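Clidell Slotted Basket, Orange

Item 405
Sold by Jutach, shipped from our own shelves

A small orange plastic basket for the things that end up loose on a table or desk: charging cables, adapters, batteries, a spare controller. The Clidell is wider at the top than at the base, so empty baskets nest inside each other and don't take up much room in a cupboard. The rim sticks out along the upper edge and gives your fingers something to hold when you lift it with one hand.

The front panel has rows of narrow vertical slots. They let dust fall through and make it easier to tell what's inside without tipping everything out. Very thin cords, such as earphone wires, can work their way through the slots. Coil them first or put them in a pouch.

What it's good for

Braided charging cables do well in this basket. Fold the cable back and forth into a long bundle, leave the loops at both ends loose, and put a tie around the middle. A bundle made this way lies flat and comes out without dragging the others with it. Don't pull the tie so tight that the jacket creases. If you have several cables that look alike, choose different colors when you replace them – it saves a lot of sorting.

Game controllers can go in too, but set them in last, on top of the cables, with the sticks facing up. If you still have the retail box, a controller you aren't using is better off in there. Boxed items usually stand taller than the basket, so keep them next to it.

What it's not good for

The Clidell is not meant for liquids, hot tools or anything with a sharp point that could catch in the slots. It has no lid. If you need one, look at the Vitale range, which comes in gray and clear only.

Cleaning

Wash by hand in warm water with a little dish soap. Use a soft brush for the slots and let the basket dry upside down. Keep it out of the dishwasher and away from radiators.

Ordering

Baskets are sold in packs of 2. The packs are not mixed, so both baskets will be orange. The next delivery of the green version is due in November. Schools and workshops that want a larger quantity can write to Karlijn Van Wijk in our order office, who will send a price with shipping included.

Returns are accepted if the basket is unused and the paper band is still on. Cable ties and pouches are listed separately under Desk and Bench.
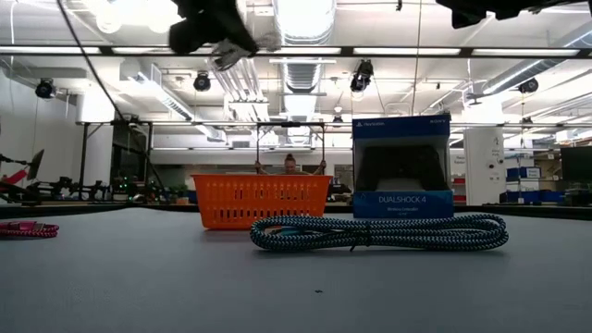 Orders for baskets and cable ties can be combined in one parcel. Add both to the cart before you check out, and shipping is charged once.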